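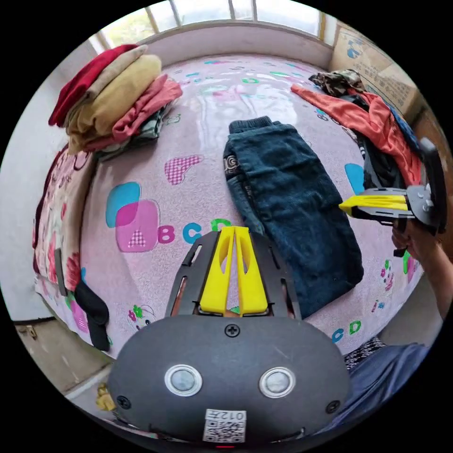

The Man Who Names Your Beige

Leonidas Vlachopoulos has agreed to meet me on one condition, which is that I not ask him what his favorite color is. "People ask it the way they'd ask a dentist about his favorite tooth," he says, sliding into the booth with a canvas bag full of paint chips. "I have one. It's none of your business."

For 19 years he has named paint. If you have painted a bathroom lately and spent an evening choosing between two whites that were plainly the same white, there is a fair chance he was behind at least one of them. He works freelance, mostly for Mundthorpe, a mid-priced line sold through hardware stores, and once or twice a year for Otia, which is the same idea in a smaller can for more money.

His lifetime total stands at 2,043 names. He keeps them in a ledger, in pencil, with the rejected ones in the back. The back is thicker.

I ask how a person gets into this. He was writing catalog copy for a company that sold curtains, he says, and a woman in the next office had 400 swatches due by Monday and a migraine. He took half of them home. "I did the grays at my kitchen table. I called one of them Tuesday. They printed it. I thought, well, that's me settled."

Tuesday sold badly. Customers, the company found, would put up with fog, pewter, and any kind of dove, but didn't care to be reminded of the week. The lesson stuck. A name has to get past two people, he explains, and they're usually married to each other. One of them wants to feel something. The other wants to be able to say it out loud to the man at the mixing counter.

"You can't make a guy in work boots ask for Whispered Apricot," he says. "He'll do it, but he'll hate you, and he'll buy the smallest can."

Food does well, up to a point. Bread is good. Butter is good but taken, by everyone. Soup is a disaster in all its forms. He once spent most of an August trying to get Cold Oatmeal approved for a color that was, he maintains, exactly the color of cold oatmeal. Mundthorpe sent it back with a note asking if he could make it more coastal. It went out as Driftline and is now in what he believes to be every dental waiting room in the state.

Places are trickier. Nearly all the ones he uses are made up. Jomus, a dusty green he is proud of, gets him letters from people who have been there. "One couple had their honeymoon in Jomus. They told me the hotel was nothing special. I wrote back and said I was sorry to hear it."

And Başaran? It's a deep red, and it was named for his first landlord, who painted the hallway that color without asking and then raised the rent to cover it. Stores kept leaving the little hook off the s. He sent 3 letters about it. The hook came back in the fourth printing and fell off again in the fifth.

Our food arrives. He holds a chip against the mashed potatoes, makes a face, and puts it away.

I tell him that my own living room is a shade called Quiet Harbor, and that I picked it in under a minute. He closes his eyes. That one is his. It took him nine days. The first choice was Wet Sidewalk, which he still thinks is the better name, and he'd like me to try calling it that at home for a week and see how I feel.

What about his own walls? He chews for a while. They're white, he says, a plain contractor's white that came with the apartment and goes by a number.

"I like it fine," he says. "Are you going to eat that pickle?"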